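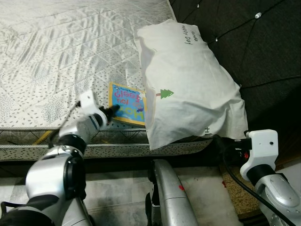

Shuzhen Jiang wrote to us that she washed her pillows every season for years, and still in April they smelled a little of the cupboard. Her letter made us collect the questions which guests and readers send most often about pillows, covers and mattresses. We rent out rooms above the bakery in Tanner and we wash a lot of bedding, so the answers come from our own practice.

How often must I wash a pillowcase?

Once a week is good for most people. If you sleep with wet hair or use a night cream, change it twice a week. In our rooms it is changed for every new guest, and for long stays every Sunday.

And the pillow itself?

Two times in a year is enough when you use a protector under the case. Without a protector I would do it more often. Read the label first, as some fillings do not accept water at all. Foam pillows should not go in the machine. You can only wipe them with a damp cloth and leave them in fresh air.

Can I wash one pillow alone?

It is better to wash two together, because the drum stays in balance. Use a little liquid soap, much less than for clothes, and choose a second rinse. Powder can stay inside the filling and make hard spots.

How do I know that it is fully dry?

Press it strongly in the middle with both hands and wait a moment. If the palms feel cool, there is still water inside. We dry ours for a whole day near an open window and turn them at lunch. A pillow put away damp will smell, and I think this was the trouble with the pillows of Mrs Jiang.

My mattress has a quilted cover. Can I take it off?

Look for a zip along the side. If there is no zip, the cover is sewn on and you must clean it in place. If there is one, check the label also, since on some mattresses the zip is only for the factory. For a sewn cover, use the vacuum cleaner with the soft brush and go slowly along the stitching, where the dust collects.

What can I do against yellow marks?

Fresh marks go away with cold water and a bit of soap. Press with a white cloth and do not rub. Old marks become lighter but often do not disappear, and strong bleach can damage the fabric. We accept some of them and put a protector on top.

Should I turn the mattress?

If it has the same surface on both sides, turn it over when the season changes. If it has only one sleeping side, just rotate it, so that the head end comes to the feet.

When is it time for a new pillow?

Fold it in half and let it go. When it stays folded, the filling is finished. We have pillows of 7 years which still open well, and others which were flat after two.

Do you recommend a brand of protector?

No. Buy cotton if you feel warm at night, and measure the height of the mattress before you go to the shop.

Comments (3)

Jinfeng Fan
The cold palms test is very useful, thank you. Mine was still damp after one night on the rack!

plutari993
What about feather pillows? My mother says never wash, only sun.

Shuzhen Jiang
I have now tried the second rinse and the long drying by the window. The smell is nearly gone. For feathers I also would ask, please add it to the list.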